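Workshop notebook, April, back bench

Got in before 8 a.m. to have another go at the Tagle box, the pedal steel half of it. Quick recap for whoever reads this after me: Tagle was a country session outfit that cut an album at Carkedwood and then broke up before mixing it, which in this business counts as efficient. We have the reels. We are supposed to have a transfer the family can listen to by the end of the month.

Reel 3 baked fine and plays. Reel 5 plays too, if you like your fiddle a quarter tone flat. I suspect the machine at Carkedwood ran slow on the second day, or the fiddle player had lunch. Speed correction is pencilled in the margin of the track sheet. Do not erase it, I won't remember how I got there.

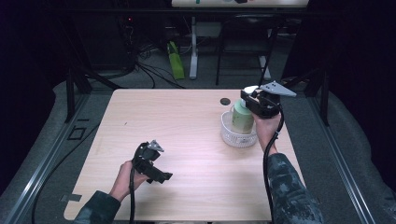 The track sheets are the real headache. Wálter Valderrama sang lead on all the ballads, according to the sleeve notes, but the sheets credit him on only 2, and one of those is an instrumental. I went through them again over coffee and got no further. A black gripper in each hand and a camouflage sleeve at the table, and I'm the one who can't get hold of anything. Next step is to play the ballads back to back and compare the voice with the Cindadholm radio tape, where he at least gets introduced by name (twice, the second time correctly).

Pressing figures turned up in the box lid. The one single they did put out, on Pakach, had a run of 2,231 copies. Odd number. Either somebody stopped the press when the money ran out or somebody counted the ones in the trunk of the car. Roughly 3 of the letters in the box complain about the B side being the better song. Having heard it, I'm with the letters.
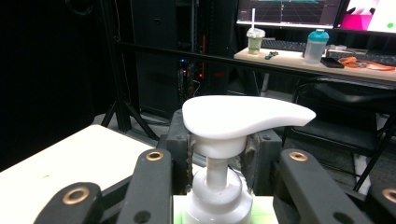

White foaming pump, held in the black gripper.

Afternoon. Compared voices. The ballad with the long steel intro is Valderrama, no question, he swallows the end of every line the same way he does on the radio tape. The waltz is somebody else, higher and more nervous. Written down as "unknown tenor" until I find a better idea. Left the instrumental credit alone. Maybe he hummed.

Print-through on the waltz is bad. You get a ghost of the first verse before the first verse, so the song spoils its own ending. Tried storing the reel tail out overnight last week and can't hear a difference. Not going to filter it, the steel goes dull right away.

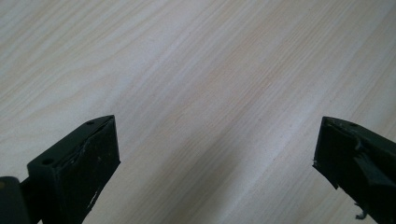

Pale wood grain, gripper fingers open.

To do: relabel reel 5, copy the lid figures into the catalog, ask whether anybody has a clean sleeve for the single. Ours has a shopping list on the back, and the handwriting matches the track sheets, so treat both with equal confidence.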